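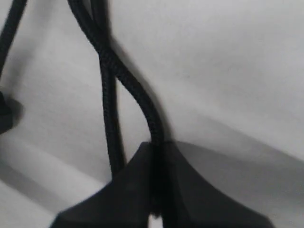 Capítulo 2. Antes de pulsar el botón: normas y buenas prácticas en una celda de dos brazos

En el capítulo anterior te prometí que íbamos a mover robots enseguida. Pues bien, te pido un poco más de paciencia, porque este capítulo va de normas, y sé perfectamente la cara que se pone al leer esa palabra (yo puse la misma cuando me pasaron mi primera carpeta de procedimientos, que tenía 134 páginas y olía a fotocopiadora). Te propongo un trato: tú lees el capítulo entero antes de hacer la primera práctica y yo procuro no ponerme solemne.

Vamos a hablar de manipuladores ligeros de sobremesa, con pinza de dedos paralelos y montados por parejas. Es lo que vas a encontrar en casi cualquier laboratorio docente, y es lo que usamos en Ternik, donde he dado clase los últimos cursos. Las reglas de una nave con brazos de gran carga son otras y las veremos más adelante, pero la manera de pensar se parece bastante.

2.1. De qué hablamos cuando hablamos de norma

Mis alumnos suelen meter en el mismo saco tres cosas distintas. La primera es la legislación: lo que te obliga por estar en un país determinado y por tener un determinado tipo de máquina. La segunda son las normas técnicas, como la ISO 10218, dedicada a la seguridad de los robots industriales, o la ISO 12100, que trata de los principios generales de diseño seguro y de la evaluación de riesgos. Y la tercera es lo que yo llamo «el papel de la pared»: las instrucciones propias del laboratorio, escritas por alguien que conoce esa mesa, esos cables y a esos estudiantes.

Fíjate en que el papel de la pared es el único que puedes cambiar tú. También es el que más se descuida. En Gurport, un taller en el que hice prácticas hace ya demasiado tiempo, el papel hablaba de una puerta que habían tapiado y de un extintor que colgaba en otra planta. ¿Quién iba a hacer caso del resto?

Así que primera tarea, y te la pongo ya: busca el papel de tu laboratorio, léelo de pie junto a la máquina y apunta todo lo que no coincida con lo que tienes delante. Guarda la lista, que la retomaremos en el apartado 2.5.

2.2. Los cables también son parte del robot

Cuando pido a un grupo nuevo que señale los riesgos de una celda, todo el mundo empieza por el brazo: que si golpea, que si aplasta, que si va muy deprisa. Muy bien, todo eso hay que mirarlo. Pero hay que seguir mirando hasta llegar al cable. Un cable que acompaña a una muñeca móvil se dobla, se retuerce, roza, se engancha en un dedo o tira de un conector justo cuando el brazo llega al extremo de su recorrido. Y el fallo que produce suele ser intermitente, que es el peor de todos, porque te pasas la mañana echándole la culpa al programa. 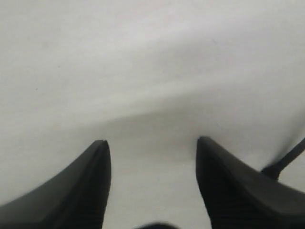

Por eso la inspección del cableado se hace con el brazo parado y sin energía, y se hace siguiendo cada cable con la vista de punta a punta. Yo pido lo siguiente:

Que cada cable tenga holgura suficiente en las posturas extremas, y no solo en la de reposo.

Que la holgura no forme un bucle capaz de atrapar un dedo, el del robot o el tuyo.

Que las bridas sujeten sin estrangular. Si la brida deja marca en la funda, está demasiado apretada.

Que los cables no se crucen ni se enrosquen entre sí cerca de la pinza. Una vuelta hoy son tres la semana que viene.

Que los conectores intermedios queden sujetos a algo que se mueva con ellos.

Lo de las bridas tiene su arte — y sus discusiones. Hay quien las pone cada palmo y hay quien prefiere una malla corrida. A mí me da bastante igual, siempre que el criterio esté escrito y la persona del turno siguiente pueda comprobarlo. Lo que no me da igual es el rabo de la brida: se corta al ras, con alicate de corte plano. Un rabo largo se engancha, y uno cortado en bisel araña como una uña de gato.

2.3. La mesa despejada

La zona de trabajo compartida por dos brazos merece un trato especial. Cada brazo, por separado, puede estar perfectamente programado y aun así meterse en el sitio del otro. Los controladores no siempre se hablan entre ellos, y aunque se hablen, alguien tuvo que definir los volúmenes prohibidos, y ese alguien pudo tener prisa.
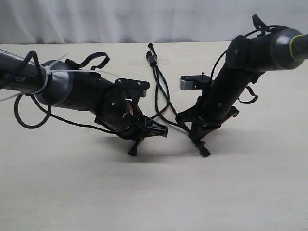 Última modificación de esta página: sábado, 22 de agosto de 2026

La regla que aplico es sencilla de decir: en la primera ejecución de cualquier programa nuevo, la mesa va vacía de piezas. Nada de vasos, destornilladores, móviles o la libreta que «solo dejo aquí un segundo». Se recorre la trayectoria completa a velocidad reducida, primero con un brazo y después con el otro, y solo cuando ambos recorridos son limpios se prueban juntos. ¡Y con una mano libre para la parada de emergencia! Me he encontrado a gente estupenda con el café en una mano y el mando en la otra, y el susto se les quitó mucho después que el café.

Presta atención a las puntas de los dedos cuando se enfrentan. Dos pinzas que se miran de cerca dejan muy poco margen, y un error de calibración que en el aire no tiene importancia se convierte allí en un choque. Mi consejo es que definas una distancia mínima entre pinzas para los movimientos libres y que solo permitas reducirla en tramos concretos, con nombre propio en el programa y un comentario que explique para qué hace falta acercarse tanto. El comentario te lo agradecerá sobre todo quien herede tu código (que a lo mejor eres tú en septiembre, sin acordarte de nada).

También conviene vigilar el contacto con el tablero. Si un dedo baja hasta rozar la superficie, la altura de la mesa pasa a ser un dato de seguridad y hay que medirla de nuevo cada vez que se mueva algo: la mesa, la base o los propios dedos.

2.4. Abrir, cerrar y volver a empezar

Llegamos a la pinza, mi parte favorita. Antes de cada sesión se hace un ciclo en vacío: apertura total, cierre total, apertura otra vez, sin nada entre los dedos. Es una prueba muy tonta que enseña muchísimo. Mira si las puntas llegan a la vez, si una queda más alta que la otra, si el cierre es paralelo o se abre en uve, si hay un chasquido al final del recorrido. Anótalo aunque todo te parezca normal, porque dentro de un mes querrás saber qué significaba normal.

En el manual interno de Skirnameck, con quienes preparamos los ejercicios de este capítulo, fijaron el cambio de los recubrimientos de los dedos en 700 ciclos. Ese número es suyo y sale de sus piezas y de sus materiales, así que no lo copies. Lo que sí te pido que copies es la costumbre de tener uno, y de apuntar los ciclos en algún sitio donde se puedan consultar.

Y una advertencia que repetiré hasta aburrirte: el espacio entre los dedos no es un sitio para meter los tuyos. Aunque la pinza sea pequeña, aunque esté abierta, aunque el programa haya terminado. Programa terminado y energía cortada son dos estados diferentes. Si tienes que limpiar una punta o retirar una pieza atascada, primero quitas la energía, luego compruebas que el mando no responde, y entonces metes la mano.

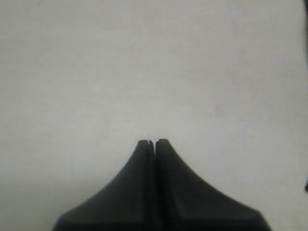
Ternik, septiembre

Querido grupo de este curso: copio aquí la nota con la que abro siempre el cuaderno de laboratorio, porque Yesenia Valderrama, que corrigió conmigo las prácticas, insistió en que debía estar en el libro y no en un cajón. La nota ocupa muy poco. Pide que quien entre en la celda lo diga en voz alta, que quien lleva el mando conteste también en voz alta y que nadie se ofenda si se le pide repetirlo. Pide además que las paradas inesperadas se escriban en el cuaderno el mismo día, incluidas las que dan vergüenza. En la hoja 51 del cuaderno viejo hay una mía bastante ridícula, y allí se queda.

2.5. Para trabajar antes de la primera práctica

Recupera la lista que hiciste en el apartado 2.1 y separa las discrepancias en dos grupos: las que se arreglan corrigiendo el papel y las que se arreglan corrigiendo la celda. Redacta después una versión nueva de las instrucciones que quepa en una sola hoja, con letra que se lea desde donde se sitúa quien maneja el mando.

Intercámbiala con otra pareja y pídeles que preparen la celda siguiendo únicamente tu texto, contigo delante y en silencio (esto último cuesta, ya lo verás). Apunta cada punto en el que duden. En el apartado 2.6 usaremos esas dudas para hacer la primera evaluación de riesgos con el formato Yu, la plantilla que encontrarás al final del capítulo.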